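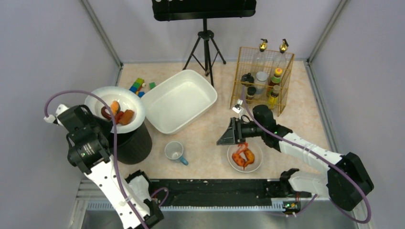

Figure 1. Table layout with the play food in its wide-rimmed bowl at the ribbed bin, building blocks behind it and the music stand at the back.

A Place for the Sausage: Putting Away Mixed Toys in a Shared Room
Second-year project report, Everyday Objects module, Mikilville College
Submitted 5 Feb 2018

1. What we set out to do

Our project began with a cupboard. The activity room at Stirkalberg is used for music in the mornings and for play sessions in the afternoons, and everything from both ends up in the same cupboard: pretend food, building blocks, bowls, bins, music stands, a box of scarves and a great deal of paper. We were asked to look at one everyday task and improve it with very little money. We chose putting things away, and I am still delighted that we did. It sounds like the dullest task on the list and it kept us arguing happily for a whole term.

The question we wrote on the first page of the project book was: can a family who has never been in the room before put the toys back where the next family will find them? We had a grant of £200 from the Abbasi fund to spend on containers and labels.

2. The objects

We worked with the things that were in the cupboard already and tried to buy as little as we could.

The pretend food was the favourite with everyone, us included. The sausage in Figure 1 is a good example of why. It is dark reddish-brown and curved, and you know what it is from right across the room. Other pieces are much harder. The orange and orange-brown ones led to some lively debates (carrot? chicken? a very old potato?) and in the end we stopped trying to name them and simply called them food. This turned out to matter later on, when we came to write the labels.

The white bowl has a wide rim and a fairly small hollow in the middle. Food gathers in the hollow, so even a few pieces sit together and look like a meal. We tried deeper bowls too. They held more, but the pieces at the bottom got forgotten.

The black bin is a cylinder with fine ribs running up the side. The ribs give small hands something to grip, and the bin has a lovely sound if you run a spoon round it, as every child at Stirkalberg discovered without our help. Its one fault is that it is dark inside. Small things dropped into it vanish until somebody tips it up.

The building blocks are plastic, and the bunch in Figure 1 is mostly greens and blue with a bit of orange. They click together, so they often get put away as half-finished models. We decided early on that this was fine.

The music stand belongs to the morning groups. It has a wide desk and three spread legs, and the legs are the trouble. Put it on a table with anything else and you lose far more room than you expect. Put it on the floor and people trip over it. We came close to leaving it out of the project altogether, but a cupboard with the awkward thing taken out is a different cupboard.

3. Method

We ran sessions from September until the end of term. For each one we laid out a mixture of objects, let the session go on as usual, and at the end asked people to put everything back. We wrote down where each thing went and whether that was its proper home. We did not correct anybody, which was agony at times.

There were three ways of storing things:

Layout A, no labels. Containers only, as we found them.
Layout B, word labels. A card on each container with the name of what goes in it.
Layout C, one left in. No words. We left a single piece of the right kind in each container when we laid out the table, so that a bin with one block in it was the block bin.

Layout C was suggested over chips on the way home and none of us expected it to win.

4. What we found

Across all the sessions we recorded 722 put-aways, and 424 of them went to the right home at the first try. Layout C did best by a clear margin, then B, then A. We were so surprised that we checked the tally sheets twice.

The word labels were let down by our own choice of words. "Kitchen" was too vague: bowls went in, food went in, and so did the spoons and once a maraca. "Food" worked much better. With one piece left in, there was nothing to read, and the smallest children joined in straight away - often they were quicker than the grown-ups.

The bowl needs a section to itself. In Layouts A and B people could not agree on whether it was a container or a toy. Some put it inside the bin, some balanced it across the top with the food still in it, and others emptied the food out and stacked the bowl with the rest. We had marked the balanced bowl as wrong to begin with. After a few weeks we changed our minds. Kept like that, the food stays in view and is ready for the next game, and you can still see there is a bin underneath. It does need a steady table.

Blocks were put back correctly more often than any other kind of object. They were also the ones most often missed, usually a few lying behind something taller.

The music stand never did get a good home on the table. We tried a hook, which was too low, and then a taped outline on the floor beside the cupboard. People loved the outline! They lined the feet up with real care.

5. What it cost

Most of the grant went on matching bins and a shelf from the Grodberg shop. The tape was the cheapest thing we bought and did the most good. We had enough left to replace the lid of the scarf box.

6. What we would change

We would start Layout C sooner, so that it had as many sessions as the other two. We would also try a bin with a pale inside for the small pieces. And we would ask the morning groups for their views at the start, as they had sensible things to say about the stand and we only heard them in the last fortnight.

The room has kept Layout C and the tape. The tally sheets and the project book are in the module folder for next year's group, along with the spare labels.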